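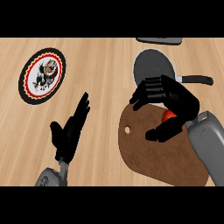 Farzad Kiani

Balum Word Deck, 60 cards, $18

The box says a child who plays Balum twice a week will "master silent letters." I doubt it. We went through the whole deck and I came away with a decent card game and not much of a spelling course.

Each card shows a word with a letter you don't pronounce: knee, lamb, island. You say it, your partner spells it. Fine so far. But 46 of the cards use kn, wr or mb, so the guessing gets easy fast. Receipt and debt show up once each, and the booklet never says where that b came from - a shame, as kids like that sort of story.

The timer app wants an email address. I skipped it and used a watch.

Worth it on sale, maybe. At full price I'd buy a used dictionary.

Search reviews Enter keyword Go

Related reviews
Lencho Rhyming Dice
Moslow Pocket Thesaurus
Elbridge Prefix Puzzles, by Nerea Rivas

Contact us | Back to top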